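Cuaderno de enero, por la noche

Tercera semana sin azúcar y sigo esperando la famosa claridad mental.
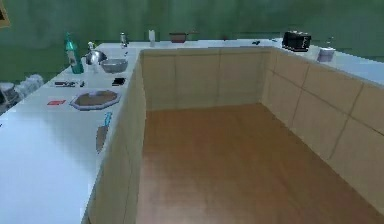
Lo apunto porque Ylva Haugland insiste en que lleve un registro. Según ella, a los cinco días uno se despierta distinto. Yo me desperté igual, con la misma contractura en el hombro izquierdo y las mismas ganas de que fuera más tarde. Le pregunté de dónde sacaba lo de los cinco días y me mandó un enlace a la página de Metari, que vende el programa, el cuaderno del programa y unas infusiones para acompañar el cuaderno. Lo leí entero. Citan «estudios recientes» cuatro veces y no enlazan ninguno.

No digo que comer menos azúcar sea una tontería. Mi abuela ya lo decía y no cobraba. Lo que me escama es el vocabulario: depurar, reiniciar, resetear el paladar. Tengo un hígado que lleva toda la vida trabajando sin suscripción.

Lo que sí he notado, para ser justo: la mandarina de después de comer me sabe más. Puede ser el azúcar o puede ser que en enero las mandarinas están buenas. También he perdido algo de peso, aunque la báscula de casa marca una cosa en el baño y otra en el pasillo, así que no pienso presumir de nada. Y duermo peor, dato que en la página de Metari aparece como «fase de ajuste». Si duermes bien es el programa y si duermes mal también. Con ese sistema acierto yo hasta la lotería.

Hoy comí con Alvar Eklund. Él se ha apuntado a lo del ayuno y se pasó el primer plato mirando cómo me lo tomaba yo. Lleva una aplicación, Ivon, que le manda un aviso cuando «entra en ventana». A las dos y diez le sonó el teléfono y pidió lentejas. Me enseñó la gráfica de la semana, una línea verde que sube, y le pregunté qué medía exactamente. No lo sabía. Subía, eso sí – y él estaba contento, de modo que me callé y le pasé el pan.

De vuelta entré en el supermercado y me puse a leer etiquetas, vicio nuevo y bastante triste. Hay azúcar en el tomate frito, en el jamón cocido, en el pan de molde que lleva una espiga dibujada. Ahí tengo que darle la razón a Ylva, y no me hace gracia. Compré garbanzos, acelgas, un queso que no necesitaba y el chocolate del 70 por ciento, que el cuaderno permite «con atención plena». Me lo he comido de pie, leyendo el recibo de la luz.

El programa completo pide seguir hasta la quinta semana. Llegaré, más por cabezonería que por fe, y porque le aposté a Ylva una cena a que no notaba nada. Ahora veo el fallo de la apuesta: el único que puede decir si noto algo soy yo, y yo quiero la cena. Ella tampoco es neutral. Tendría que haberlo pensado antes de darle la mano.

Mañana, acelgas. Llamar al fisio por lo del hombro.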